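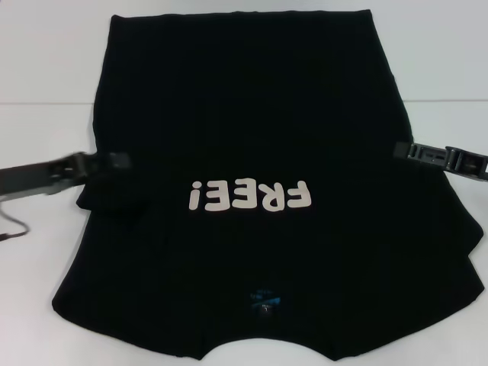 Birkeck Lever-Action Rifle

The Birkeck is a lever-action hunting rifle made by the small Pons gunworks, and I'm writing this entry because I've owned one for years and the old page for it on this wiki was two lines long (one of them was about a different rifle!). I've tried to stick to what I know from the factory booklet, from my own rifle and from the handful I've had apart on my bench. If you have a later one and something doesn't match, please edit away.

Background

Pons started out making barrels for other shops and only got into complete rifles when one of its regular buyers went under and left it with racks of finished barrels and nowhere to send them. The Birkeck was designed around that pile of steel. You can tell, too, as the early barrels have a dovetail near the muzzle that does nothing at all on this rifle.

Total production was 3,747 rifles. That number comes from the booklet that was packed with the last batch, and I've never seen a serial number above it, so I'm inclined to believe it. The first 400 went out with a straight grip and a plain steel buttplate. After that Pons switched to a slight pistol grip and a rubber pad, and collectors call the two types "first pattern" and "second pattern," though the factory never did.

Design

It's a side-loading, tube-fed rifle with an exposed hammer, chambered in .30-30 Winchester. If you've handled any of the classic lever guns you'll feel at home in a minute. The receiver is flat-topped, and it ejects out of the right side, so you can put a scope low over the bore without brass bouncing off it. I shoot mine with the factory peep sight and love it, but my eyes aren't getting any younger.

The lever throw is short and a bit stiff when new. Mine took a whole season to smooth out, and then one April I cleaned the old packing grease out of the bolt channel and it got better overnight, so maybe try that first. The trigger is decent. It has a little take-up and then a clean break, and it's a lot nicer than you'd expect at what these used to sell for.

There is no cross-bolt safety on either pattern. You get a half-cock notch and a block that keeps the rifle from firing unless the lever is squeezed fully shut. Check that block on any used rifle (unloaded, obviously), as a worn lever latch can let the lever sag and then the trigger goes dead at the worst possible time.

Variants

There were 3 versions sold under their own names:

Birkeck Standard. 20-inch barrel, full-length magazine tube, walnut stock. By far the one you're most likely to run into.

Birkeck Flurora. The dressed-up model, with a half magazine, checkered wood and a scroll pattern on the receiver flats. The scrollwork is rolled on by machine and looks a little soft up close, but the wood on these is gorgeous and I regret passing one up.

Birkeck Tumora. A 16-inch carbine with a big loop lever and a matte finish. Handy in thick brush, and loud! The short tube holds fewer rounds and the front band tends to shoot loose, so put a drop of thread locker on the screw.

Shooting and accuracy

At 100 yards my Standard will keep a decent group with flat-nosed factory loads, plenty good for deer in the woods I hunt. It's pickier about pointed, flexible-tip ammunition. Some second-pattern rifles feed it fine, while mine likes to hang the last round halfway up the carrier.

Don't use ordinary pointed bullets with hard tips in this or any other tube magazine. The tip of one round sits against the primer of the next, and recoil can set it off.

Parts and upkeep

Pons no longer stocks parts. Extractors are the usual thing to break, and a gunsmith can fit one from bar stock in an afternoon. Magazine springs can be cut down from a longer generic one. The rear sight screws have an odd thread, so if you take them out, put them in a jar with a lid. I'm still missing one.

See also

Lever action
Tubular magazine
.30-30 Winchester
Peep sight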